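Laundry room hours to change at Medina apartments

Residents of the Medina apartment complex will have longer access to the shared laundry rooms starting in October, along with new rules on where clothes may be hung to dry.

The laundry rooms in all 4 buildings will open at 5 a.m. and stay open until 11 p.m. every day. They now close at 8 p.m., an hour that tenants who work evening shifts have complained about for several years. The last wash must be started by 9:30 p.m. so that machines are empty at closing.

Drarnik, the company that manages the complex, announced the changes in a letter sent to all households this week. The letter also says that laundry may no longer be hung over stairway railings or left in the hallways overnight. The company said the fire inspection last spring found drying clothes blocking part of the walkway on two floors.

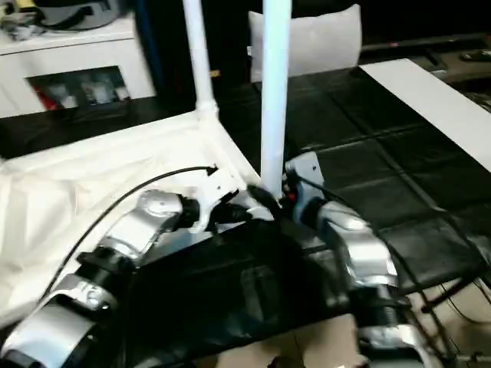 Tenants will still be allowed to dry clothes inside their own apartments and on balconies, as long as nothing hangs over the outside of the railing. Folding stands are permitted on balconies but have to be brought in when high winds are forecast. Lines strung from one balcony to another are not allowed.

A drying room will open in the basement of the Dondel Street building for people who do not have a balcony. It will have wall racks, a fan and a dehumidifier, and it can be used by residents of any building in the complex. There is no charge. Space will be given out by sign-up sheet, with each household limited to one rack for up to 28 hours at a time. Items left longer than that will be moved to a shelf by the door.

The drying room takes the place of a storage area that had been closed after a pipe leak. Workers have replaced the pipe and part of the floor. Painting is expected to be finished before the end of the month.

Prices for the washers will stay the same through the winter. The dryers will cost a quarter more per load, which Drarnik said reflects the higher price of electricity. Coins will still be accepted in every building. A card reader was tried in one laundry room last year but was taken out after repeated problems with double charges.

Two of the oldest dryers will also be replaced. The company has ordered the new ones from Flirnon, an appliance dealer that already services the machines at the complex. Delivery was first planned for the summer and has been pushed back once. Until the new dryers are in, residents of the building with the broken machines may use any of the other laundry rooms with their regular door key.
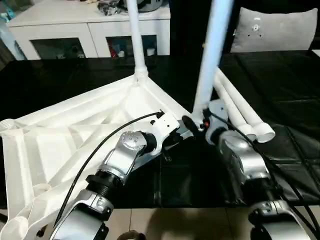
The tenants' association said it was pleased with the longer hours but would have liked more notice about the hallway rule. Several families on the upper floors have small apartments and no balcony, and they have used the stair landings for drying for as long as they have lived there. The association has asked for a second drying room on the north side of the complex, where the walk to Dondel Street takes several minutes and crosses the parking lot.

Drarnik said it would look at how much the first room is used over the winter before deciding on another. It did not give a date for that decision.

The company will not hand out fines during the first month of the new hallway rule. Anything found on the railings will get a paper notice first. After that, repeat cases will be handled under the terms of the lease.

Residents can ask questions at an open meeting on Thursday at 7 p.m. in the community room next to the rental office. The letter and the full list of laundry rules are posted on the bulletin board in each lobby. Copies in Spanish can be picked up at the office during regular business hours.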